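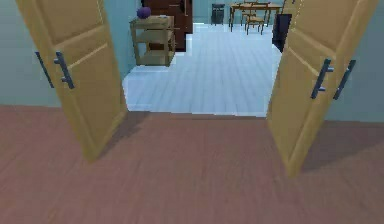
# Modon Rooms

Modon Rooms is a set of furnished indoor scenes for testing mobile robots in simulation. It's made by Paiva and sold as a download. The current release has 300 rooms joined into houses, and it loads in the Prastthorpe simulator, version 2 or later.

The set is meant for people working on navigation and door handling. Every house has at least one pair of double doors between rooms, with handles that can be gripped and turned. You can start a run with the doors shut, partly open or fully open. Floor colour can change from one room to the next, which is useful if your robot relies on its camera to find a threshold.

## What you get

- Room files, with furniture placed and ready to load
- 11 door models, single and double
- Loose objects such as balls, which can be moved or left out
- A start-position list for each house
- Sample scripts for driving from one room to another

Tables, chairs, stools and cabinets are separate objects. Cabinet doors don't open in this release. Chairs can be pushed, and their weight is set in the room file.

## Lighting and shadows

Shadows are on by default. Turning them off makes loading quicker on older machines, but the floors look flatter and some depth models do worse. Wood grain is kept soft at close range to save memory. A sharper texture pack is a separate download.

## Known problems

Wide robots can catch on a door handle when the door is only half open. Set the handle collision to "simple" to get past it. Rosário Carrilho is working on a proper fix, due in March.

## Licence and support

One licence covers a single site and any number of machines on it. The trial runs for 30 days and includes the full set. Support is by email from the Proltville office, weekdays only. Please send the room file and the log with your question.

Page updated October 2026.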